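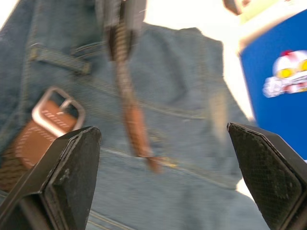 Notebook 3, p. 52

October 19, 2026

Started on the blue denim for the Hultesura repair samples. Medium blue, faded, twill still sound where I checked it. Tan thread on the belt loop, double row on the curved seam. The brown leather piece with the silver buckle stays on for now. Javiera wants it kept with the garment, and unpicking the pale stitching around it would leave holes we can't hide.

Thread match: held the Drultell cards against the long seams by the window. The tan is too brown for some of them, which look yellower. Ordered one spool of the gold, 300 m. Price was 1,836 with shipping, charge it to Hultesura.

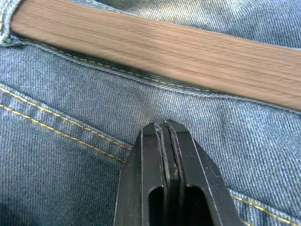

Seams to go over before any sewing:

- double topstitching at the fold, puckered between the rows
- single yellow-gold line along the long ridge
- short line on the curved fold

Pressed a scrap of similar weight first, medium steam, no shine. Will use the same setting on the puckers but only from the wrong side. Benjamín's note from August says he went too hot on his and flattened the ridge, so stay low.

Stitch length still open. Pascual uses 3 mm on everything; I think the old stitches are shorter. Measure with the loupe, then run a test strip on the scrap.

Needles: down to the last pack of 100s. Catalina to add them to the next order.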